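Unit 6. Reading Rate, Line Length, and Screen Text
Course handout, revised July 4, 2026

6.1 Scope

These notes cover the typographic measures used in the second half of the course: line length, leading, type size, and contrast. They assume the vocabulary from Unit 3 (x-height, set width, baseline grid). Print and screen are treated together except where a section says otherwise.

6.2 Line length

Line length, or measure, is given in characters per line, counting spaces. Physical width is a poor unit for comparison because the same column holds more characters in a narrow face than in a wide one. To find the average, take ten full lines from the middle of a paragraph, count all characters, and divide by ten. Leave out first lines with an indent and last lines that run short.

When the measure is too long, the return sweep fails. The eye travels back to the left margin and lands on the line it has just read, or skips one. When the measure is too short, justified text opens up wide gaps between words, and ragged text shows a rough right edge with frequent hyphens. Both faults can be seen in the Ditura specimen sheets, which set one passage at six widths with all other values fixed.

6.3 Leading

Leading is measured baseline to baseline. State it with the type size, size first: 10/13 means ten-point type on thirteen points of leading. Longer lines need more leading. So do faces with a large x-height, since less white space remains between the rows of lowercase letters.

Style sheets for the web usually give leading as a multiple of the type size. A unitless multiple is inherited as a multiple; a fixed value is inherited as a fixed value, and headings then collide when they wrap. Students lose marks for this every term. Check a two-line heading before handing in.

6.4 Passages for the reading exercise

The exercise uses two passages. The Jarkier passage is 900 words of plain narrative. The Hegedűs passage is 2,000 words of technical prose with numerals and abbreviations. Do not compare raw times between them. Convert to words per minute first, and report the comprehension score next to the rate. A rate without a score cannot be graded.

Read each passage once, without stopping. Looking back within a paragraph is allowed — returning to an earlier page is not.

6.5 Viewing distance

Apparent size depends on the height of the letter and its distance from the eye. The visual angle in degrees, for small letters, is 57.3 multiplied by x-height and divided by distance, both in the same unit. A wall notice and a book page can therefore present the same angle with very different type sizes.

Record the distance with each result. Measure from the eye to the center of the text block, with the reader in a normal working position. 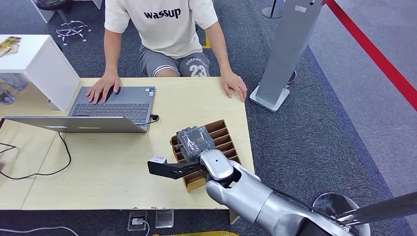 Shanti Mittal

Laptop readers change distance more than book readers do, partly because the keyboard fixes where the hands go and the screen hinge sets the angle. Take the distance at the start and end of the passage and report both. If they differ by more than a tenth, use the mean and say so.

6.6 Contrast

Contrast ratio is computed from relative luminance, lighter value over darker, with 0.05 added to each. Gray text on white often passes at heading size and fails at body size. Test the color pair at the size used.

6.7 To hand in

One page per passage, set in Sosar or another text face from the course list. Give measure, type size, leading, distance, rate, and score in that order. Questions on the calculation in 6.5 go to Omprakash Tomar. Unit 7 begins in September with tables and tabular figures.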